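Wicker basket on white tablecloth – smudges and snags, what do I put under it?

Home Help > Cleaning & Laundry > Table linens

Posted by Cledwyn Ruddock

Hi all, quick one, typing on my phone so sorry. I keep a wicker basket on the table for all the little stuff. Small toys, bits of games, whatever gets left out by dinner. Table has a white cloth on it, cotton I think, tag is long gone. Two problems. One, the cloth goes gray and smudgy no matter what, worst along the front where everybody leans. Two, the bottom of the basket snags it. Tiny pulls, only see them when the light comes in low.

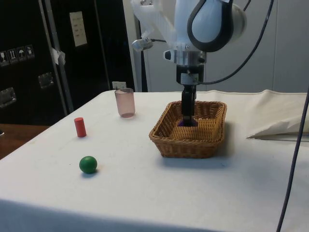 Washed it warm in July with regular powder, came out fine, two weeks later same thing. I don't want to lose the white cloth, my mother in law gave it to us and she does check. Faint smudges near the front edge, always there, the middle of the table isn't my worry. Basket is the rectangular kind with rounded corners, tight weave, light brown. Is it the basket coloring the cloth?? Or just hands. Tried moving it to a shelf and then the toys just live on the table so no.

Also is there a trick to getting the small things to stay in one spot in there, the little ones go straight to the bottom and I have to dig. Thanks in advance

Gaëtan Vidal

Hands. It's always hands. Mine did the same thing till I started doing the front edge only, dish soap and a soft brush, before it goes in the wash. Don't scrub hard or it goes fuzzy. Let it sit 30 minutes then wash the whole thing. No bleach if there's any chance of polyester in it, it can go yellow on you and then your really stuck.

To check if it's the basket, wet a white rag, wring it out, rub the underside. Brown on the rag = basket. Nothing on the rag = hands. Takes a minute.

For the snags run your palm over the bottom of the basket and find the sharp ends. Snip them with nail scissors, then fine sandpaper, just a light pass. Felt pads on the corners after that. I got the Erholm ones, pack was way too big, still have most of it. They stick ok to wicker if you press them overnight under a few books. Don't pull the snags on the cloth!! Work them through to the back with a blunt needle.

As for stuff in the basket, I'd sort before it goes in. Anything that rolls or tips over, ball, plastic cup, goes in first and the small pieces go in a little dish on top. Otherwise yeah you dig. I put off doing this for ages and then it was a ten minute job.

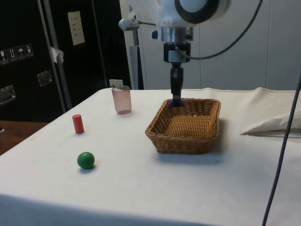 Gilles Delaunay wouldn't bother with the pads, says they came off his after a month and left glue on the linen, worse than the snags. What he does is cut a piece of plain white cotton to the size of the basket bottom, bit smaller so it doesn't show, and just lay it under there. Wash it with the towels. If it gets ugly cut another one, old pillowcase is fine.

He does agree on the dish soap. Not on letting it sit though – rinse it right away if the cloth is old, he says soap dried in on one of his and left a ring.

Régis Courtois

get a darker tablecloth

Cledwyn Ruddock

Ha, no. Did the rag thing, nothing came off, so hands it is. Found two sharp ends underneath, one at each corner on the same side, snipped both. Going with the pillowcase for now, will try pads if it slides around. Does the soap thing work on a cloth thats been dried on high already or is it set in by then?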